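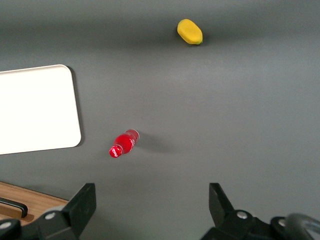
A yellow fruit-shaped object on a grey tabletop

Village fruit and veg box scheme finds a new home

11/10/2024

The weekly fruit and vegetable box scheme in Cumley will carry on through the winter after all, and from next month it will do so from rather grander surroundings than the damp lean-to behind the old bus garage which has served it so well for so long.

Regular customers will know that the lean-to has been on its last legs for a good while. The roof has been patched more times than anyone cares to remember, and last February the packing had to be done in coats and woolly hats with a bucket standing by the scales. When the owner of the garage let it be known in the summer that he wanted the site back, there was a fair bit of worry in the village that the boxes would simply stop.

Happily, they will not. The Schnyder family, who ran the hardware shop on Drirnside until they retired, have offered the whole of their ground floor on a two-year lease at a rent the scheme can manage. It has a proper sink, a level floor, a wide door on to the yard and, to the great joy of everyone who has ever packed a box by torchlight, electric lights that come on when you press the switch.

Theresia Eberhard started the scheme 23 years ago with a borrowed van and a handful of neighbours who were fed up with driving into town for a decent cabbage. She has seen it grow to 300 boxes a week, going out to Cumley itself, to the farms along the valley and to the new houses up at the top of Drirnside.

"I did have a little cry when Mr Schnyder rang me," she told us, over a very welcome cup of tea in what will soon be the new packing room. "I had got as far as writing the letter to customers to say we were finishing at Christmas. I had it in my bag for a fortnight and couldn't bring myself to post it. I'm ever so glad now that I'm slow about these things."

The move has not come free, of course. Shelving, a second-hand cold store and the fitting of a new back door all had to be paid for, and an appeal went out at the end of the summer with a jar on the counter of the Skalari café and another at the post office. Between the two jars, a cake sale and a very well attended quiz night (won, for those who missed it, by the bell-ringers, on a tie-break question about the rivers of Wales), the village raised £1,636. That covers the cold store and the door, with enough left over for a first coat of paint.

The shelves are being built from timber left behind in the shop, and anybody handy with a saw is warmly invited to come along and lend a hand. You are asked to bring your own gloves. Soup will be provided, and if past form is anything to go by there will be rather a lot of it.

For customers, very little will change. Boxes will still come in two sizes, the prices will stay as they are until the spring at least, and the drivers will keep to their usual rounds. Those who collect their own will need to go to the yard behind the shop on Drirnside, through the green gate, and not to the front, where the step is steep and the door sticks. There is room for a few cars in the yard, though anyone living close by is asked to walk if they can, as the lane is narrow and the neighbours have been very patient about the whole business.

One thing that will be new is a swap shelf, which is the idea of Liesl Riedl, who took over the ordering last year. Customers who find something in their box that they don't care for will be able to leave it on the shelf and take something else away with them.

"Every household has one thing it won't eat," said Ms Riedl. "In some houses it's beetroot, in others it's celeriac, and I know of one where a swede has been sitting on the windowsill since before the summer holidays - I think they've grown fond of it. With the shelf, it can go to somebody who'll make a nice dinner of it."

She is also keen to hear from gardeners with more apples, pears or quinces than they know what to do with. It has been a funny old year for fruit, with some trees along the valley bearing next to nothing and others so laden that the branches have needed propping up, and the scheme is happy to take whatever can be spared so long as it is sound and not bruised. Windfalls are welcome too, but please keep them in a separate bag, as they go for juice and chutney and are not put in the boxes. A few jars of last year's chutney are still to be had for anyone who would like one.

There are a small number of places free on the Drirnside round, and a short waiting list for the farms. New customers can put their names down at the post office or leave a note at the Skalari café, giving an address, the size of box wanted and anything the household really can't eat. Returned boxes, string and clean egg trays are always useful and can be left by the green gate once the move is finished.

Until then, collections carry on from behind the bus garage as usual. Mind the puddle by the door.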